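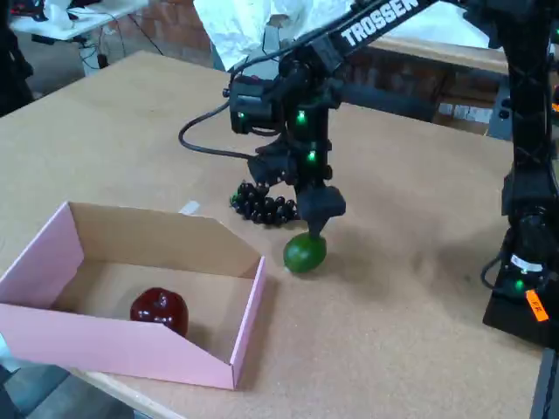 香酸柑橘の収穫後品質保持に関する研究 中間進捗報告

提出先:Drosar助成事務局
研究代表者:Loubna Abdel Rahman
報告書作成:Tetteh Korletey
対象期間:前回報告以降、1月末まで

概要

本課題は、緑色で出荷するライムの貯蔵期間を延ばすため、果皮の退緑、萎れおよび低温障害の進行を貯蔵条件ごとに比較するものである。今期は主試験の入庫と貯蔵を行い、品質調査を最終回まで終えた。包装と温度の組み合わせに関する主要な比較は、データの取得を完了している。果汁成分のうち香気成分の分析は、外部委託先の装置の都合により未了である。エチレン除去に関する副次試験は、入庫時の果実品質が基準を満たさなかったため中止し、次の収穫期に改めて行う。

予算の費目間流用を一件申請する。内容は「予算の執行状況」に記す。研究期間の延長は現時点では求めない。

背景と前期までの経過

緑色のまま流通するライムでは、果汁の品質が十分に保たれていても、果皮が黄化した時点で商品として扱われなくなることが多い。クロロフィルの分解は貯蔵温度が高いほど速く、また外生のエチレンによって促進される。温度を下げれば退緑は遅れるが、下げすぎると果皮に陥没斑(ピッティング)や褐変が生じる。この低温障害は庫内では目立たず、常温に戻してから顕在化する場合が多いため、出庫時点の調査だけでは評価を誤る。

前期は予備試験として温度条件の絞り込みを行った。貯蔵温度を高めに設定した区では退緑が速く、目標とする貯蔵期間の半ばで大半の果実が出荷基準色を外れた。低めに設定した区では色調は保たれたものの、出庫後の棚持ち調査で陥没斑が多発した。これを受け、主試験の基準温度を8℃とした。この温度は、供試した園地の果実で低温障害の発生が許容範囲に収まると見込まれた中で最も低いものであり、品種や園地が異なる場合にそのまま適用できる値とは考えていない。

前回報告に対して事務局から受けた指摘は、湿度の記録方法、調査者間の判定のばらつき、および生産者への結果の還元の時期に関するものであった。それぞれの対応は該当する節で述べる。

供試材料

果実はCordeiro農園の南側斜面の区画から調達した。樹齢、台木および施肥の履歴が揃っている区画であり、前期の予備試験と同じ場所にあたる。収穫は早朝に鋏で行い、果梗を短く切り揃え、収穫当日のうちに選果場へ搬入した。降雨の翌朝は収穫を避けた。濡れた果皮では油胞が破れやすく、油胞症による斑点が低温障害の初期症状と紛らわしくなるためである。

選果では、着色の始まったもの、風擦れの大きいもの、虫害痕のあるもの、果梗部に裂傷のあるものを除いた。果径は選果場の中位の規格に揃えた。主試験に供した果実は235果である。当初計画より少ないが、各調査回に必要な数は確保できたため、調査の回数は減らしていない。不足分は、非破壊で追跡する果実の数を減らして調整した。

洗浄は水道水で行い、通風下で表面水を除いた。殺菌剤およびワックスは使用していない。市販の流通条件とはこの点で異なるが、包装による水分保持の効果をワックスの効果と分けて評価するための設定である。ワックスとの併用は本課題の範囲外とした。

試験区の構成

試験区は次の4区である。

対照区:無包装、基準温度で貯蔵。
有孔包装区:市販の有孔ポリエチレン袋に入れ、基準温度で貯蔵。
機能性フィルム区:Gramix社から提供を受けた試作フィルムの袋で密封し、基準温度で貯蔵。
変温区:機能性フィルムで密封し、入庫後しばらくを基準温度より高い温度で経過させた後、段階的に基準温度まで下げて貯蔵。

変温区は、貯蔵初期の順化によって低温障害が軽減されるとする考え方に基づく。前期の計画書では無包装の変温区も置く予定であったが、果実数の制約から省いた。このため、順化の効果と包装の効果の交互作用は今期のデータからは推定できない。変温区と機能性フィルム区の比較によって、密封下における順化の効果のみを評価する。

各区の果実は収穫コンテナごとに均等に割り付けた。同一コンテナの果実が特定の区に偏ることを避けるため、割付表はGillespie Mathesonが作成し、調査担当者には区の名称を伏せた記号のみを渡した。ただし、包装の有無は外観から判別できるため、完全な盲検にはなっていない。色差計による測定と重量測定は影響を受けにくいが、目視による障害度の判定には、この点に起因する偏りが残り得る。調査の直前に別の者が開封し、無地のトレイに移してから担当者に渡す手順を途中から採用した。

貯蔵設備および環境の記録

貯蔵には農園に隣接する共同貯蔵施設の小型庫を用いた。冷却設備の保守はSkernidier社に委託している。庫内には棚を設け、各区の位置を調査回ごとに入れ替えた。吹出口に近い棚は温度の変動が大きく、無包装の果実では風による乾燥も無視できないことが予備試験で分かっていたため、吹出口の正面は使用していない。

温度は棚ごとに記録した。霜取り運転に伴う一時的な上昇は認められたが、短時間で設定値に復帰しており、果実温度への影響は小さいと判断した。果実温度は、調査対象としない果実の中心部に細い熱電対を挿入して確認した。

湿度の記録については、前回報告で指摘を受けたとおり、単一のセンサーに依存していた点を改めた。今期は庫内の上段と下段にそれぞれセンサーを置き、入庫前と出庫後に飽和塩溶液を用いて点検した。上段のセンサーには貯蔵の後半にずれが認められたため、該当する期間は下段の値を採用し、上段の値は参考値として保存した。補正式による遡及的な修正は行っていない。ずれがいつ生じたかを特定できず、補正を加えることで見かけの精度だけが上がることを避けたものである。

貯蔵の途中で、施設の停電により冷却が一時停止した。停電は夜間で、扉は閉じたままであった。復電後の記録では庫内の空気温度の上昇が認められたが、果実温度の変化は緩やかであった。全区が同じ庫内にあったため区間の比較には影響しないと考えるが、貯蔵可能期間の絶対値を論じる際には注記が必要である。施設側には警報の通知先の追加を依頼し、既に設定されている。

調査項目と方法

果皮色は、赤道部の向かい合う位置を色差計で測定し、色相角の平均を用いた。測定位置には油性ペンで小さな印を付け、毎回同じ位置を測った。印の溶剤が果皮に及ぼす影響は、印のみを付けた果実で確認し、問題のある変化は認められなかった。

重量減少は、入庫時の重量に対する減少率として求めた。包装区については、袋内の結露水を拭き取ってから秤量した。拭き取りの有無によって値が変わるため、この操作は手順書に明記し、全調査回を通じて同じ担当者が行った。

陥没斑、褐変および果梗部の枯れは、それぞれ段階評価とした。前回指摘のあった調査者間のばらつきについては、Mawuli Yakubuが判定用の標準写真を整備し、調査の前に標準果実を用いた照合を行うこととした。照合の結果、陥没斑の判定は担当者間でよく一致したが、軽度の褐変については判定が割れやすかった。軽度の段階を独立した区分として扱うのをやめ、解析では隣接する段階と統合した。

袋内のガス組成は、袋に貼ったセプタムを通して採取した気体で測定した。酸素と二酸化炭素を対象とし、エチレンは副次試験の中止に伴い測定回数を減らした。呼吸量の測定は、恒温槽の使用時間が他課題と重なったため、貯蔵の初期と終期に限って実施した。

果汁は、破壊調査の果実を赤道面で切断して搾汁し、可溶性固形物、滴定酸度、果汁歩合およびアスコルビン酸を測定した。香気成分用の試料は搾汁後すぐに凍結し、外部機関に送付するまで冷凍で保管した。

棚持ち調査は、出庫した果実を開封し、常温の室内に置いて行った。店頭での照明の影響を考慮し、室内の照明は毎回同じ時刻に点灯し、同じ時刻に消灯した。

結果

貯蔵は入庫から11週で打ち切った。計画書に定めた期間どおりである。

果皮色については、対照区の退緑が最も早く、貯蔵の中盤以降、果頂部から黄化が進む果実が増えた。有孔包装区は対照区とほぼ同じ経過をたどり、水分の保持が退緑の抑制に直接つながるという見方は支持されなかった。機能性フィルム区では退緑が明らかに遅く、終期においても多くの果実が出荷基準色を保った。変温区は初期に色相角の低下がやや先行したが、基準温度に達した後の進行は機能性フィルム区と平行であった。終期の差は、この初期の差がそのまま残ったものと解釈している。

重量減少は包装の有無で大きく分かれた。対照区では果皮の張りが失われ、果梗部の周囲に皺が生じた。有孔包装区では減少が緩やかで、密封した両区ではさらに小さかった。密封区の一部の袋では内面に結露が認められ、棚の上段に置いた回に偏っていた。霜取り運転時の温度変動が関係している可能性があるが、袋ごとの温度を測っていないため確定できない。

低温障害については、出庫直後の時点ではどの区でも発生が少なかった。棚持ち調査に移してからの発生は対照区で最も多く、機能性フィルム区で少なかった。対照区の陥没斑は果皮の乾燥が進んだ果実に集中しており、低温そのものによる障害と、乾燥による陥没とを外観だけで分けることは難しい。組織切片による確認を一部の果実について進めている。変温区の発生は機能性フィルム区よりさらに少なかったが、機能性フィルム区の発生自体が少ないため、差の有無を論じるには果実数が不足している。順化の効果を主張できる段階にはない。

腐敗は包装区でやや多く、果梗部から始まるものが大半を占めた。分離された菌は主に青かび病菌であった。密封した袋では、腐敗果が出ると同じ袋の果実に汚染が広がるため、袋当たりの入り数が実用上の問題になる。今期は入り数を要因に含めていない。

袋内のガス組成は、機能性フィルム区では貯蔵の早い段階で平衡に近づき、その後の変動は小さかった。酸素濃度が過度に低下した袋はなく、異臭も認められなかった。一方、変温区では、高い温度で経過させた期間に二酸化炭素濃度が一時的に高まった。呼吸量の温度依存性から予想された挙動であるが、フィルムの透過性は基準温度での使用を前提に設計されているため、順化を組み込む場合には、順化後に密封する手順も検討の対象となる。

果汁成分は区間の差が小さかった。滴定酸度は貯蔵に伴って緩やかに低下し、可溶性固形物には一定の傾向がなかった。対照区の果汁歩合は見かけ上高い値となったが、果皮の水分が失われて果実全体の重量が減ったことによるものであり、果汁量の増加を意味しない。アスコルビン酸の低下は全区で認められ、密封区でやや小さい傾向にとどまった。

計画からの変更および未達事項

エチレン除去の副次試験は、吸着剤を袋に同封して退緑への影響を見るものであった。予定した収穫日の直前に強風があり、搬入した果実に風擦れと油胞の損傷が多かった。損傷果は傷害エチレンを発生するため、除去効果の評価には適さない。選果基準を緩めて実施することも検討したが、代表者の判断で中止した。吸着剤は未開封で保管しており、次期にそのまま使用できる。

香気成分の分析は、委託先のガスクロマトグラフの修理により遅れている。試料は全量が委託先の冷凍庫に収められており、受け入れ時の状態に異常がなかった旨の連絡を受けている。修理が長引く場合に備え、別の機関への振り替えも打診しているが、機関を途中で変えるとピークの同定条件が揃わなくなるため、現時点では待機を選んでいる。

フィルムの透過度については、Gramix社から提供された値と、当方で測定した値との間に差がある。測定時の湿度条件の違いによるものと考えられ、同社の技術担当と測定条件の照合を行っている。この照合が終わるまで、外部への発表資料には透過度の数値を載せない。

生産者への還元

前回報告では、結果の共有が研究期間の終盤に偏るとの指摘を受けた。今期は貯蔵の中盤に、農園および選果場の担当者に向けた中間の説明会を開いた。Emiliano Gaeteが収穫から入庫までの取り扱いについて説明し、開封した各区の果実を並べて色調と果皮の張りを比較してもらった。

選果場からは、密封作業に要する時間と、結露した袋が店頭で敬遠される点について意見が出た。いずれも今期の調査項目には含まれていなかったが、作業時間については次期に簡易な記録を取る。結露については、袋の防曇処理の有無を試験要因に加えられるかどうか、フィルムの供給側と調整中である。農園側からは、降雨後の収穫を避ける運用を繁忙期にどこまで守れるかという質問があった。収穫を遅らせる場合の退緑の進行と、濡れた果実を収穫する場合の油胞症の発生とを比べる資料が必要であり、本課題のデータだけでは答えられない旨を回答した。

予算の執行状況

物品費は概ね計画に沿って執行した。副次試験の中止により、消耗品費に未使用分が生じている。人件費は、調査補助者の雇用期間が計画どおりであったため差異はない。旅費は説明会の会場を選果場内としたことで計画を下回った。

流用の申請は、消耗品費の未使用分の一部を委託費に移すものである。用途は組織切片の作製であり、低温障害と乾燥による陥没を区別するために必要となった。切片の作製を所内で行う案もあったが、包埋の経験者がおらず、試料の数も限られているため、失敗による損失を避けることを優先した。総額に変更はない。残りの未使用分は、次期の副次試験に充てるため繰り越しを希望する。

共同貯蔵施設の使用料は、停電による減額の対象になるかを施設側に確認している。減額された場合は精算時に報告する。

リスクと対応

次の収穫期も同じ区画から果実を調達する予定であるが、農園では樹の更新が計画されており、供試区画の一部が対象となる可能性がある。更新の時期が収穫より前になる場合、隣接区画の果実で補うことになる。隣接区画は台木が同じで日照条件が異なるため、区画を解析上の要因として扱えるよう割付表を準備する。

冷却設備については、今期の記録で圧縮機の起動間隔に乱れが見られた。Skernidier社の点検では冷媒の漏れは認められず、制御部品の劣化が疑われている。部品の交換は入庫の前に終える必要があり、施設の管理者と日程を調整している。

標準写真による判定は、撮影時の照明に左右される。次期は撮影台を固定し、色票を同時に写し込む。今期の写真は色票のないものが一部含まれており、これらは標準としては使用せず、記録としてのみ残す。

次期の計画

次期の前半は、組織切片の観察、香気成分の解析および今期データの統計解析に充てる。統計解析では、追跡果実の反復測定を混合モデルで扱い、袋を変量効果に含める。同じ袋の果実は独立とみなせないためであり、前期の解析でこの点を考慮していなかった比較は再計算する。再計算によって結論が変わるものがあれば、次回報告で前回の記述を訂正する。

後半は、エチレン除去の副次試験、および順化後に密封する手順の小規模な確認を行う。袋当たりの入り数については、腐敗の広がりに影響することが今期の結果から明らかであるため、独立した試験とするだけの果実数を確保できるかどうかを農園と協議する。確保できない場合は入り数を小さい値に固定し、要因としては扱わない。

手順書は、秤量前の拭き取り、開封と判定の分担、センサーの点検手順を追記した版に改めた。旧版との対応表を付し、事務局の共有領域に置いてある。

事務局への確認事項

費目間流用の可否について、切片の委託契約を結ぶ前に回答をいただきたい。

香気成分の分析結果が次回報告の期限に間に合わない場合、当該部分のみを追補として提出することが認められるか、確認をお願いする。

フィルム試作品に関する記述は、供給元との取り決めにより公開前の確認を要する。本報告書を事務局の外部に配布する場合は、事前に代表者まで連絡されたい。

添付資料

割付表(記号と試験区の対応を含む)
手順書改訂版および新旧対応表
庫内の温度および湿度の記録、停電時の記録を含む
目視判定の標準写真と照合結果
説明会の配布資料と質疑の記録
費目間流用申請書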